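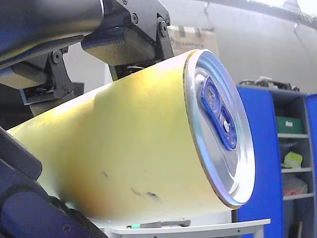
4.2 Do deposit refunds change what people throw away?

The case for a ten-cent deposit usually rests on return rates, and return rates are easy to misread. A container that comes back through a machine would often have come back through the curbside bin anyway. The Montes program reported its first season as a success on this basis, without asking where the same cans had gone the year before. We are not convinced that it measured anything new.

To test the claim we used household diaries from two towns, Benel (deposit in force) and Skamotow (no deposit). The final sample held 2,164 diary entries from 100 households. Entries listed each drink container, its material, and where it ended up. Glass was dropped from the analysis after we found that many households in Skamotow had logged jars as bottles. 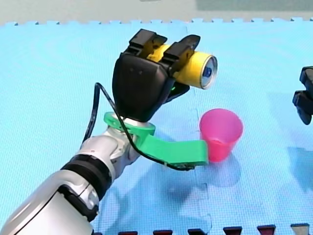
Figure 3. A yellow beverage can. Cans were logged separately from plastic bottles in both towns.

The difference between the towns was smaller than the published claims would suggest, and most of it came from a narrow group. In Benel, 64 households said they returned cans for the refund, but many of these also said they had recycled before the deposit began. Self-reports of this kind should be treated with care — people like to remember themselves as tidy. Even so, if the memory is wrong in the usual direction, it would make the deposit look weaker than it is, and we cannot rule that out.

A second problem is cross-border buying. Cleltenent, the nearest large shopping district, charges no deposit, and diary entries did not record where a drink was bought. Cans from Cleltenent would count against Benel when they went in the trash, though no refund was ever on offer for them. Later diaries should include a column for the store.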